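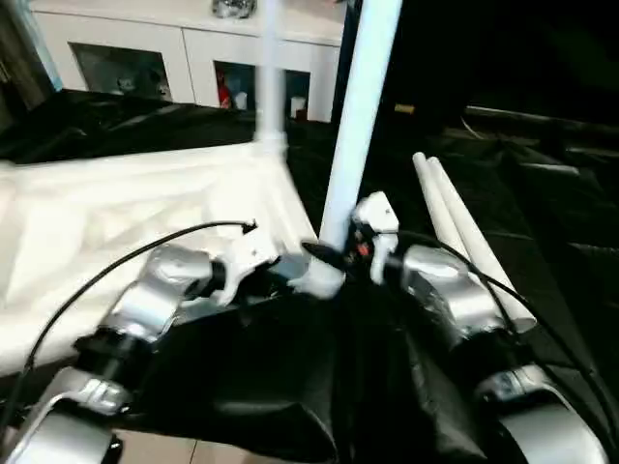 August, a little after six in the evening

Read the Wiltix paper again over lunch and I still don't buy it. They claim a dip in the light of a dull orange star, 321 days after the last dip, and from two dips they have drawn an orbit, a planet, and on page nine a moon. The moon is in a footnote but it is the moon that got into the newsletter.

Two dips is a coincidence with a ruler laid across it. I said this to Ilona Fülöp, who told me I said the same about the last one. I did, and the last one is now listed as a spotted star, so I'm not sure what she thinks that proves.

What bothers me more is the comparison stars. They used three. One of them is a known slow variable (I looked it up, it took a minute) and nobody on the author list seems to have checked. Take it out and the second dip gets shallower by a third. It doesn't go away, I'll give them that. I replotted it with the clouded frames removed as well, which left 3,535 measurements, and there is still a shoulder on the curve where they want it to be. Could be a planet. Could be the star setting behind damp air over Dusbridge, where it sits low at exactly that time of year.

Wrote to Hajdu's group asking for the raw frames instead of the cleaned ones. Expect to hear back by Christmas. 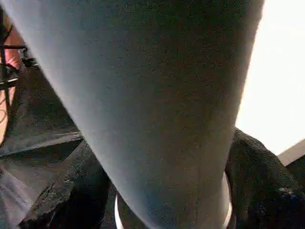 Half past eleven

Clear for once, or what Wirkomley calls clear. Hajnalka Kiss came over with the big eyepiece case and we got the star just before ten. It looked like a star. She thinks I'm being unkind to the paper and that small groups ought to be allowed to be excited. Fine, but they can be excited in private and publish after the third dip. By their own numbers the next one falls in the spring, and if it turns up within an hour of the predicted time I'll write and say so.

We ran exposures until the haze came in. Around 100 usable, I'd guess, the rest have trails. The focus drifted again as the tube cooled and I had to stop and redo it, so the early set and the late set can't be joined up without some fudging, and fudging is what I've been complaining about all day. Kept them in separate folders.

Hajnalka asked what would change my mind. A spectrum would. Even a poor one, if it showed the star being tugged by the right amount. She says Hajdu has applied for telescope time twice and been turned down, which I hadn't known and which makes me slightly sorry for the tone of my email.

Must remember to replace the dew heater fuse before the next try. Bed.
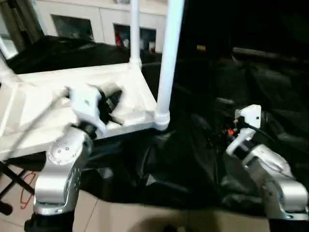

White shelf unit and the black plastic sheet, August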